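4.2 Typing speed as a proxy for attention

Sutter and Aigner treat keystroke rate as a measure of how closely office workers attend to a task. We doubt it. Their sample of 54 typists worked in two scripts, and switching between them slows the hands for reasons that have little to do with attention.

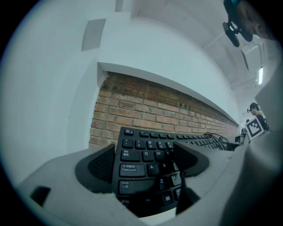
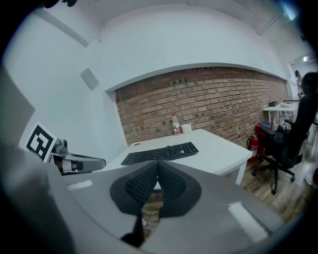 Figure 3. Left: keyboard with Chinese and English legends. Right: finger pads with dotted grip texture.

The Storusance logs hold 3238 sessions, of which 1217 include at least one change of input language. Once those are set aside, the reported link between speed and error rate shrinks to almost nothing. Tanner's reply – that switching is itself a sign of wandering attention – assumes what it sets out to show. A clerk who copies a foreign address has to switch, however alert she is.

Nor are we persuaded by the afternoon dip. It rests on 13 people, all from one office, and the logs do not record when they took their breaks. Mösli found no such dip at Hiltura, though his sessions were shorter and the comparison is loose.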